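Tranoson project, Durkgate site
Minutes of the data collection meeting, May

1. Minutes of the last meeting
Agreed.

2. Screwdriver and tray task
Target is 3000 examples. 2000 are done. 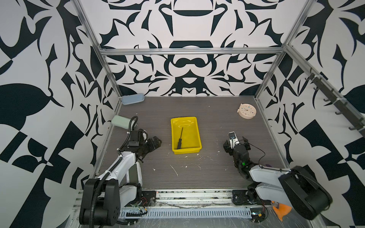 Page 2

Both arms stay powered during this task. Of the last batch, 188 were kept and 120 set aside for checking.

3. Grip
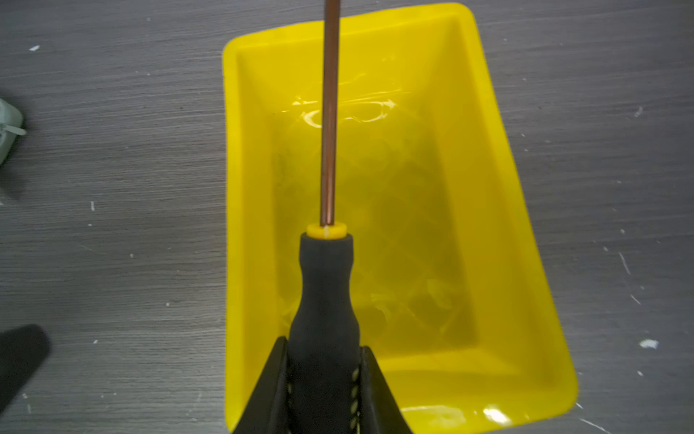
Operators have been closing on the handle at different heights. It was agreed to leave this as it is, as the model needs the spread.

4. Resets
Start position to be varied more between runs.
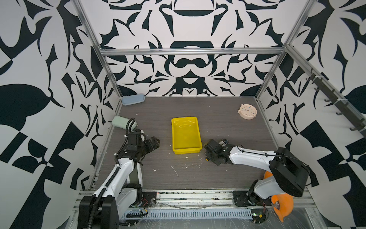

Killard asked whether failed picks should be kept as well. Agreed to keep them, labelled as failures.

5. Labels
Tjoa format to be used from the next batch. 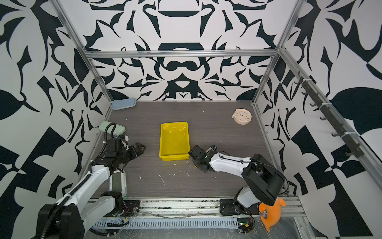 6. Any other business
None. Meeting closed at 3.40 pm.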